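Suvudari Fan Workshop, Trescombe
Robot bench inspection checklist, with comments
Completed by: Hefin Kemeys
Bench lead: Kanokwan Thammasiri
Date: 1 Nov 2022
Bench: Mathias (two arms, folding fans, open-and-check)

Marks used: OK, Watch, Fix, N/A

Section 1. Before power-on

1.1 Emergency stop reachable from both stools
OK
Comment: Both of us can hit it without standing up. Kanokwan had me try with my eyes shut and I found it on the first reach, which pleased me no end.

1.2 Emergency stop tested
OK
Comment: Both arms halted and held position. Reset needs the key, and the key is on its hook again after its holiday in my apron pocket.

1.3 Tape line on the floor intact
Watch
Comment: Lifting at the corner nearest the packing shelf, where the carts turn. Fine for now but please don't roll over it with the heavy cart.

1.4 Walkway behind the bench clear
OK
Comment: 49 inches at the narrowest point. We used to keep leaf boxes there and I don't miss climbing around them at all.

1.5 Sleeves, lanyards, hair
OK
Comment: Loose cuffs are the one we keep forgetting. The checkers wore cardigans at the hand bench for years and never had to think about it. There are clips in the drawer now, so use them!

Section 2. Arms and grippers

2.1 Finger tips free of nicks and glue
OK
Comment: Run a thumbnail down the inside edge. Any roughness will catch a pleat.

2.2 Fingers close evenly
OK
Comment: Checked closed with nothing held, then again on the test strip.

2.3 Grip force at the fan setting
OK
Comment: Set to 8 on the dial in the software. The first week we had it at 12 and you could see a dent in the guard sticks. Kanokwan worked it down one step at a time with a pile of rejects, and I think that afternoon taught us more about our own fans than the last two supplier visits did.

2.4 Cables have slack through full travel
Watch
Comment: Run the arms to the widest position at slow speed and keep your eyes on the loops, both sides. No snags today. I'd still like a better clip on the left one before we go any faster.

2.5 Screws on gripper housings
OK
Comment: Finger tight is not tight. Use the small driver.

Section 3. Work area

3.1 Table surface wiped
Fix
Comment: Wipe between batches, please, and not only at the end of the shift. Specks of grit under a paper leaf will mark it, and a pale fan shows everything.

3.2 Lamp on and standing clear of the arms
OK
Comment: Lamp stays behind the fan. With light coming through the paper, a thin spot or a badly glued fold is so easy to find. I wish we'd had this at the hand bench ten years ago.

3.3 Backdrop hung clear of moving parts
OK
Comment: Creased, but that's a matter of looks. Nothing near the arms.

Section 4. Handling the work

4.1 Fan held at both ends, leaf off the table
OK
Comment: Look for a gap under the whole fan. If the leaf drags, stop and re-seat it.

4.2 Ribs spread without binding at the pivot
OK
Comment: Listen as well as look. A tight rivet has a little creak to it, and Kanokwan can hear it from the far side of the room.

4.3 No finger pressing through the leaf
Watch
Comment: Pressing on folded paper is okay. Pressing across a fold is how we tear one. If the tip is near the leaf, check that panel by hand afterward.

4.4 Fingers empty and closed before anyone reaches over the table
OK
Comment: This is the rule I care about most. Say "clear" out loud, wait for the other person to say it back, then reach.
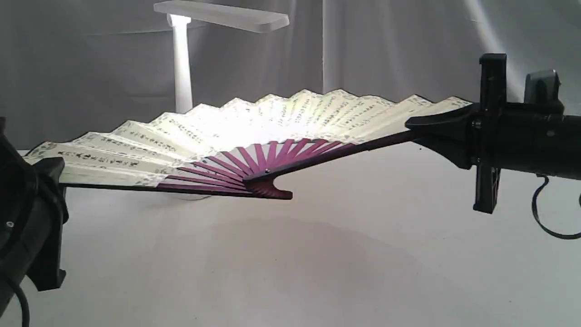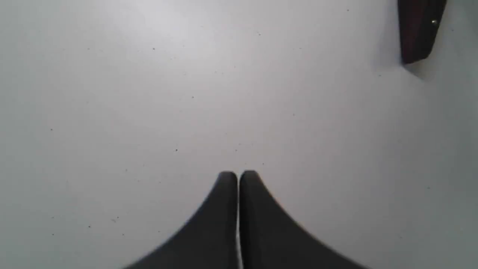 4.5 Hand check after every machine check
OK
Comment: We agreed on this in June and I'm so glad we held on to it. The arms open the fan the same way every time. A person still turns it over, feels the edge of the leaf and decides. Kanokwan has sent back several that passed on the bench, and she was right about each of them.

4.6 Rejects tagged with a reason
Fix
Comment: "Bad" is not a reason! Write fold, rib, rivet, glue or print. The tags go into the Patis sheet every evening and the people in gluing do read them.

Section 5. People at the bench

We added this section ourselves. The form that came with the bench ended at the equipment, and a lot of what has changed for us isn't equipment.

5.1 Wrists and hands
OK
Comment: A full day at the hand bench was 900 openings. I used to go home and run my thumb under the cold tap before I could hold a fork. I haven't done that since summer. Kanokwan says her shoulder is better too, though she puts some of that down to swimming.

5.2 Eyes
Watch
Comment: New problem. We're looking toward a bright lamp for long stretches and I had a headache twice this past month. Try turning the lamp down between batches and swap stools at each break. Please write it here if you get the same.

5.3 Attention
Watch
Comment: Waiting is tiring in a way I didn't expect. When your own hands do the opening you can't drift off. Kanokwan's suggestion is to tag as you go and not save it up – it gives you something to do during each cycle and I've found it really does help.

5.4 Everyone on the rota can stop, reset and jog both arms
Fix
Comment: Only the two of us are signed off so far. The evening checkers have asked to learn and I'd love to get them started. They know the fans inside out, and the jog controls took me less time than learning to fold did.

5.5 Hand-opening skill kept up
OK
Comment: One batch per shift still goes through by hand. I argued for this one. You need to know what a good fan feels like as it opens or you won't trust yourself to overrule the machine. It's also my favorite half hour of the day.

5.6 Concerns raised since last check
Comment: One, from packing. They asked whether the hand bench is going away. I've passed it on to the office with a request for an answer in writing, pinned up where everyone can read it.

Section 6. Shutdown

6.1 Fan removed and boxed before arms are parked
OK

6.2 Arms parked, power off, key on hook
OK
Comment: Hook, not apron. I've written it on the wall.

6.3 Log signed by both people
OK

Items to fix before next check
3.1 Cloths and a spray bottle at the bench, Hefin
4.6 New reject tags with the five reasons printed on them, Kanokwan
5.4 Two training slots for the evening checkers, Hefin and Kanokwan

Items to watch
1.3 Floor tape
2.4 Left cable clip
4.3 Finger tip near the leaf
5.2 Lamp brightness
5.3 Tagging during the cycle

Signed: H. Kemeys, K. Thammasiri
Copy to the Trescombe office and to the folder on the bench shelf.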